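4.2 Confidence votes and the timing of support agreements

The second part of the analysis turns from the formation of minority cabinets to their behaviour on votes of confidence. Following Wolde, a support party is defined as a party that holds no ministerial office but whose votes, or agreed abstention, are needed for the cabinet to survive such a vote. The definition leaves out parties that back the government on single bills without any wider commitment. It includes parties whose commitment is in writing but limited in time, as was the case with most of the agreements coded here.

The data come from the Urano archive of parliamentary divisions. After the removal of procedural motions and of votes taken while a caretaker cabinet was in office, 1240 divisions remain. Each was coded for the position of the support party, the presence of a written agreement, and the number of sitting days left before the agreement lapsed. Where a support party split, the position of its leader was used. Divisions held without a recorded list of names were coded from the party statements printed in the daily record. Two coders worked separately, and disputed cases were settled by a third reading of the debate.

We expected support to weaken as the end of an agreement came nearer. The reasoning is familiar from earlier work on coalition exit: a party that must soon face voters gains little from being seen as a prop to the cabinet, and the threat of withdrawal costs less when there is little left to withdraw from. Pramel argues the reverse, holding that support parties close to the end of a term are short of money and staff and therefore vote with the government to avoid an early election. The two accounts give opposite signs for the same coefficient, so the test is a fairly direct one.

The model is a logistic regression with standard errors clustered by cabinet. Controls are the seat share of the cabinet, the distance between cabinet and support party on the left-right scale, and an indicator for budget votes. Confidence intervals were obtained from 1000 bootstrap samples drawn at the level of the cabinet. Drawing at the level of the division gave narrower intervals, but these treat votes held on the same evening as independent and we do not report them.

The sign on remaining days is positive in all 3 specifications, in line with the exit account. The size of the effect depends heavily on the type of vote. On budget votes it is small and its interval includes zero. On motions brought by the opposition it is larger and stable across samples. A throne speech or opening statement falls between the two, although there are few such votes under any single cabinet and the estimate should be read with care. 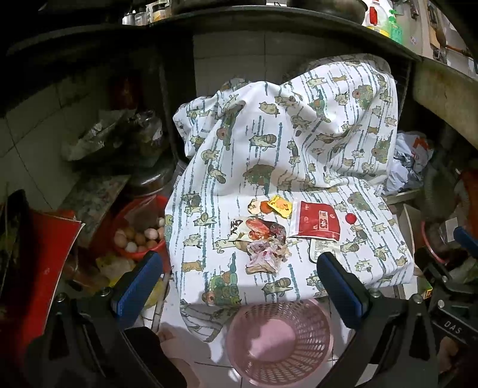 Figure 3

A further difficulty concerns abstention. In some chambers an agreed abstention is enough to save the cabinet, while in others an absolute majority of members is required and abstention counts in effect as a vote against. The main model treats abstention as support only under the first rule. Recoding all abstentions as opposition lowers the estimate without changing its sign. Dropping them altogether removes most of the cases from the Zarketti assembly, where the practice is common, and the interval then widens.

We also checked whether the result was driven by cabinets that fell early. An agreement ended by a lost vote has no further divisions, and the remaining days recorded for it are those in the original text, not those it went on to serve. Leaving out all cabinets that lost a confidence vote gives an estimate close to that of the main model. The same holds when agreements renewed during their term are counted as new agreements from the date of renewal.

These tests do not separate the wish of the support party to leave from the willingness of the cabinet to let it go. A prime minister who expects to gain seats may call a vote that he or she is content to lose. Polling figures would help here, but the series available for the earlier cabinets have gaps of several months, and filling them would rest on assumptions we cannot check. The matter is taken up again in section 5, using the smaller set of cabinets for which monthly polls exist.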